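The White Bin

When Anoma Pathirana moved to Sestberg she had two suitcases and a bag of markers. The suitcases were for her. The markers were for the children she was going to teach, but the school had closed in December, one week before her airplane landed, and the letter about it was waiting for her under the door.

She kept the markers. She put them in a white plastic bin with a hole on each side for the hands, and she put the bin on the shelf above the radiator, and she found other work, in the office of the bus company. In the office everybody wrote with blue pens.

Yichen Long lived one floor below. He was a retired drawer of maps, and he knocked on her door the first time because of water. There was a brown spot on his ceiling, he said, with the shape of Patwary Lake, and it was growing toward the south. They looked together under her sink and found the pipe. While she held the flashlight he noticed the bin.

"You paint?" he asked.

"No. I was going to teach."

"And do they still write?"

She did not know. It was three years that she had not opened a cap.

He came back on Saturday's kind of morning, when the whole building is slow and smells of toast, and he brought a roll of paper under his arm. It was the back side of an old map of the Dirance valley. On the front, he told her, there were 665 names of farms and hills, and he had written each one by hand. The back was clean. He thought that the back of a map had been waiting long enough.

They took the bin down and put it on the table by the window. The table was pale and smooth and had a round hole in the corner for a lamp cord, but she had never owned a lamp for it. 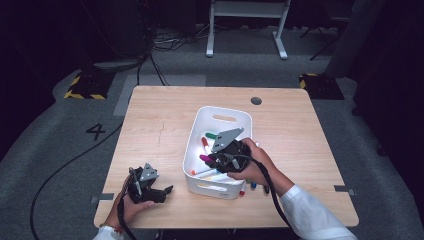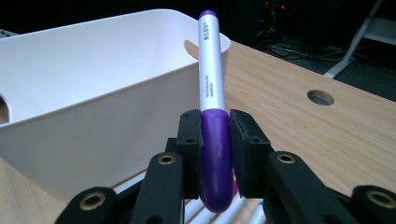
The bin on the table, and the purple one.

"We try them one by one," Yichen said. "The good ones go back in the bin. The others, we say thank you."

She took the green first. It made a gray scratch, then a green line, weak in the beginning and later strong. The orange was good at once. The red complained on the paper with a small high sound, and she had to laugh, because she remembered this sound from her own school, from the teacher's desk, when she was seven and sat so near to the window that her left arm was always warmer than the right.

Yichen did not draw lines to test. He drew small hills. With each color he made one hill, and beside it he wrote a name in very tidy letters. Stodirel, he wrote beside the blue hill.

"Is it a real place?" she asked.

"It was on the first map I made. Then the chief said there is no such hill, and I had to take it away." He blew on the ink. "I was there on foot. There is such a hill."

She left the purple for the end. It was the one she liked best in the shop, long ago, and she had bought it separately and paid too much. She held it for some time before she pulled the cap — she was afraid of it a little, as one is afraid to telephone to an old friend.

It wrote. The line was dark and even, all the way from the edge of the paper to the foot of his hill.

"So," said Yichen. "What does it want to be?"

She thought about it. Then she drew a road, and on the road a bus, and in the windows of the bus many round heads. It was not a good bus. The wheels were of different size. He moved his chair to make place for her elbow and pushed the bin closer, and she looked in it for a color for the driver's hat.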